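Handheld gripper capture: when is an episode usable?
Posted in October by gerrit_vh

We are collecting demonstrations for a pick-and-place policy with a hand-held gripper, wrist fisheye only, no external cameras. The task is tidying: soft toys and small items go from the floor into a fabric box. The target is 800 episodes. We have 203 so far, and I have started going through them by hand before anyone trains on them.

The question is how strict to be about views where one near object takes up most of the lens. This one is from the same house as the toy episodes: 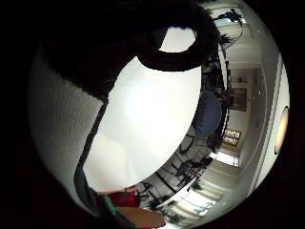 White oval surface across the middle, room only on the right-hand side.

My rule at present is to reject any episode where more than a third of the frames look like that. Percy disagrees and I would like other opinions.

percy_puma wrote:

I do disagree. The policy will meet the same thing when it runs. If you cut every episode in which the lens goes close to a surface, you end up with a set that only knows the middle of the room. The right third of that view still has a ceiling lamp, window frames and chair legs in it. That is plenty for tracking to hold on to.

What matters is whether the pose track survives. If it does, keep the episode.

gerrit_vh wrote:

Tracking is one test. The other is whether there is anything in view that tells the model what to do next. I can't name a target object in that frame. There is something red at the bottom and I would not want to label it.

fidelina_e wrote:

You are both treating the episode as one unit. On the Kirkby set we cut each recording into approach, grasp, carry and release, and judged each piece separately. A poor stretch during carry cost us nothing. A poor stretch during approach was fatal, as the model learnt to close the fingers on very little evidence.

Gerrit, can you post a frame you consider good?

gerrit_vh wrote:

This I would keep without argument.
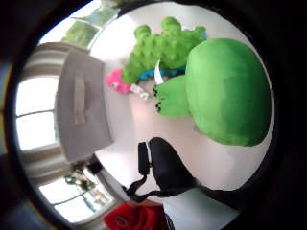
Re: what counts as good
Posted by gerrit_vh

The big green toy is close, but its outline is readable against the floor, the grey box is in view with its handle, and there are three windows for the tracker. Object and container are both visible at once. I would accept a good deal of clutter in exchange for that. The black bag and the straps don't bother me.

edgar_nina wrote:

The clutter is fine. I would look harder at the tilt. The room is turned by something like a right angle in that view. If most of your operators hold the tool upright and one of them rolls the wrist like this, you get a small group of episodes that behave differently from the rest. Check the roll angle per operator before you check anything by eye.

Also, your windows are very bright. Fix the exposure if you can. We left ours on automatic on the Vullard job and the floor changed shade every time the lens passed the glass.

percy_puma wrote:

Automatic exposure is not a fault if the robot runs with it on as well. Same argument as before.

edgar_nina wrote:

Only if the robot moves at the same speed as the operator. Ours ran at half the speed and the exposure settled at different points in the movement.

jhonatan_s wrote:

Some numbers, for what they are worth. We took 100 episodes and scored them twice, once by eye with a rule like Gerrit's and once by tracking loss alone. The by-eye rule threw out almost a quarter. Tracking loss threw out 9. Training on the larger set gave better grasps and slightly worse placing. I would not read much into it with a set that small.

gerrit_vh wrote:

Was the worse placing from episodes where the container was out of view?

jhonatan_s wrote:

We didn't log that. I can go back through them on Monday.

fidelina_e wrote:

Please do. My guess is yes. In the meantime I would drop the one-third rule and replace it with two checks: tracking holds throughout, and the target is in view for the last second before the fingers close. Store the rejected pieces in a separate folder, you may want them later.

gerrit_vh wrote:

I will try that on the 203 and report the reject count. I am keeping a third check for the container before release, whatever Percy says.

percy_puma wrote:

I have no objection to that one. My objection was to the fraction.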